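Home Forums Careers Jobs Log in
Search this forum Go

Take-home tests for ML jobs – worth it?

tinroof_88
Just got through to stage two at Stendell and I'm so chuffed! The take-home is a text classifier on 3,545 support tickets, with eight days to do it. I love this stuff (really clean labels, lovely brief) and I'd happily do one every week.

mapleshift
Congrats, but I'd say no to anything over an evening. That's free work.
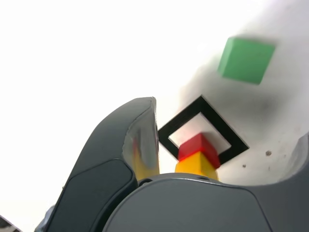

tinroof_88
I do get that, but I learnt more from the Huanca one in February than from a whole term of lectures – and they sent proper written feedback!

ola_k
With mapleshift on this one. Lerer gave me a big task and then silence. A paid day on site is fairer.

greybatch
Depends who marks it. Guso paid £118 for mine and two engineers talked it through with me. Brilliant chat, and I didn't even get the job.

mapleshift
Paid is different. Ask Stendell if they'd pay.

tinroof_88
Good shout, emailing them now!

Related threads
Moving from web work to ML
Which projects go on a CV?
Junior salaries, 475 replies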